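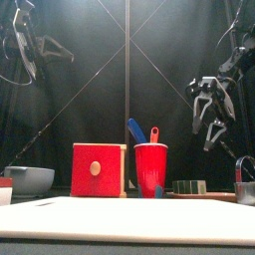
Why does Clirero need new English subtitles when the old disc already has them?

The old subtitles were timed to a video transfer that runs at 25 frames per second, and the new scan runs at 24, so every line comes in at the wrong moment. They also leave out the songs and most of the letters, and in the second reel they follow a different cut of the dinner scene.

July 16, 2026

Subtitle notebook, Clirero (dir. Severino Valcárcel). Continues from the page with the reel list.

State of the work this morning: the old file has 2606 subtitles. My version has 2414. Carmela asked if I lost a reel somewhere. I did not. The old translator liked to cut one sentence into three small pieces, so that the viewer reads "I never," then "said that," then "to your mother." I put such sentences together wherever the actor says them in one breath. New subtitles for the songs and letters are already in my number, so the joining is even stronger than it looks.

Speed first. I converted the old times with the 25 to 24 factor, only to have a base to work against. After conversion the first reel fits well. The second reel fits until the dinner, and then everything is early. I thought it was my mistake and I did the conversion again from the beginning, with the same result. Then I played both versions next to each other. In the scan the dinner is longer. The aunt has a whole speech about the house in Zovora which the disc does not have, and after it Lucía Escobar looks at the window for a long moment without talking. It changes how I understand the character. In the disc version Elvira leaves the table as if she is offended. In the long version she leaves after she hears that the house is already sold, and she is not offended at all, she is making a plan.

So the converted file cannot be trusted after the dinner. From that point I am spotting everything by hand.

Notes on translation, for Heriberto when he reads this:

The word "señorita" in the shop scenes. The old file has "Miss" each time. It is correct but it becomes heavy, since the shopkeeper says it in almost every line. I keep "Miss" the first time and the last time, and in between I drop it. The last time must stay. He says it after he knows that she is married, so it is an insult.

The letters. There are two readers for the same letter, first the brother aloud and later Elvira in voice-over, and she changes some words. In the old file both readings have the same English text, copied. I think this is the biggest fault of the old translation. The brother reads "I will not come back this winter." Elvira reads "I will not come back." The film depends on it. I checked the Spanish four times with headphones and the difference is there.

The song in the kitchen. Carmela would like it to rhyme. I tried one evening and I am not satisfied. When it rhymes, it becomes cheerful, and the melody is not cheerful. My proposal is no rhyme, short lines, italics. If somebody has a better idea, please write it in the margin of this page and not on a separate paper. The last separate paper went into the recycling.

The joke about the priest and the umbrella. I do not have a solution. In Spanish the joke works by a double meaning and English has no such word. The old file says "God provides," and then people at the table laugh and the viewer does not know why. My present version is "Heaven sent it down, I only held it up." It is a bit long for the time on screen. Heriberto, your opinion is needed.

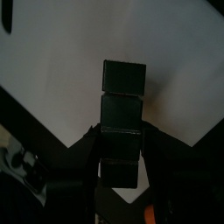 Reading speed. Droseveck sent their rules for delivery as a long document and I read all of it. Most points are normal: two lines maximum, no subtitle over a shot change if it can be avoided, italics for voices outside the room. One point is new for me. They want that a subtitle which begins close to a cut is moved to start exactly on the cut. For a film with fast editing this is reasonable. Valcárcel edits slowly, and he likes to start a voice a little before we see the person. If I move the subtitle to the cut, then the surprise of the voice is gone for the person who reads. I will follow the rule in general and make a list of exceptions. At present the list has 40 places. Carmela thinks they will accept it if every exception has one sentence of explanation. I wrote the explanations for the first reel, they are in the shared folder under "cuts."

Names. In the old file the village changes its spelling in the middle of the film. In the credits and on the road sign it is Zovora, so it will be Zovora everywhere. The brother is called both "Nando" and "Fernando," and this I leave as it is spoken. His mother never uses the short form and it says something about her.

Sound. Reel three has a noise under the dialogue from the beginning to the train station. I asked Aguirre if it is in the negative or if it came with the transfer. They answered quickly: it is in the optical track of the only print they could use, and they have a cleaned version which is not finished. For me it matters at one place only. Elvira says something with her back to the camera when the train arrives. The old file has nothing there. I hear either "vete" or "vente." One is "go away" and the other is "come with me," so I cannot guess it. I asked Lotte Kramer to listen without telling her my two options. She heard "vente." Then I told her the options and she was not certain any more. I leave it empty with a comment until the cleaned track arrives.

It would be good to see the shooting script. Heriberto believes there is a copy with the production papers, but the box list says only "Clirero, various." He will look in September when he is back in the reading room. This is late for us. The delivery can still be corrected after the first check, so a late answer is better than no answer.

Small thing about the opening titles. The old subtitles translate the dedication ("To my sister, who did not like the ending"). Droseveck's document says that text on screen should be translated only if it is important for the plot. I want to keep it. The viewer who reads this sentence waits for the ending in another way. Also it stays on the screen long enough, there is no problem of time.

I watched the ending two times today, once with sound and once with only my subtitles. This is a habit from my first job and I recommend it. Without sound I noticed that three subtitles in a row begin with "But." In Spanish it is "pero," "sino" and "aunque," so there they are three different words. I changed the second to "Still" and the third I turned around so that it begins with "You." Better now. I also noticed that the final subtitle stays over the first frames of the black. I shortened it. The picture must be clean when the music stops.

Opinion, not for the report: the long version is the better film. The disc version I have known for many years and I always found Lucía Escobar a little cold in it. With the missing minutes at the dinner she is the warmest person at the table, and the aunt, who used to be only comic, is frightening. I do not understand who decided to take this out. Carmela supposes it was done for a television slot. Maybe the production papers say something.

Open points:

Priest and umbrella, wait for Heriberto.
Song, rhyme or no rhyme, Carmela decides.
"Vete" or "vente," wait for the cleaned track from Aguirre.
Explanations for the list of exceptions, reels two to five.
Ask Droseveck if the dedication can stay.
Hearing-impaired version: same times, but sound labels are needed. Lotte has started with reel one. Her label for the noise of the shop door is "bell rings," mine in an earlier test was "doorbell." We take hers, since a doorbell is something a visitor presses.

Backup of the file is on both drives, under the name with the letter F at the end. Please do not open the one with the letter E, it still has the converted times after the dinner.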